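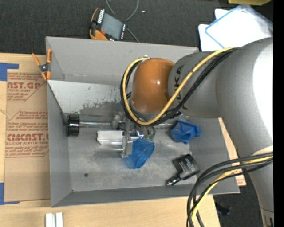 custolness-pick

Hi! I wrote this package to get a KUKA arm to reach into a metal bin and come back out again without hitting the walls. It has a planner, a small perception node and a replay tool (my favorite part, and the one I use most).

What's in the repo

planner/ takes a grasp pose and finds a way in and out. Sloping walls are a pain, so I model all four as planes and keep the wrist away from them.
perception/ segments whatever is on the bin floor. Scuffed metal throws glare, and black things like power adapters used to vanish into it. They're much better since the October weights!
replay/ steps through a logged run, with the planned path drawn over the real one.

The logs

There are 1,532 grasp attempts, and 726 of them have hand-checked masks. I labeled those at Neturthorpe; the rest came from Sotstead and only have the automatic ones, so please don't train on them blindly.

Known problems

The cable model is crude. I wrap the hoses in 14 capsules and hope, and deep reaches near a corner still get rejected when they'd be fine. Set cable_margin to 2 if you're feeling brave.

Calibration drifts if you bump the bin. Clamp it down and rerun calib_bin.

Bugs and patches welcome!
Gulyás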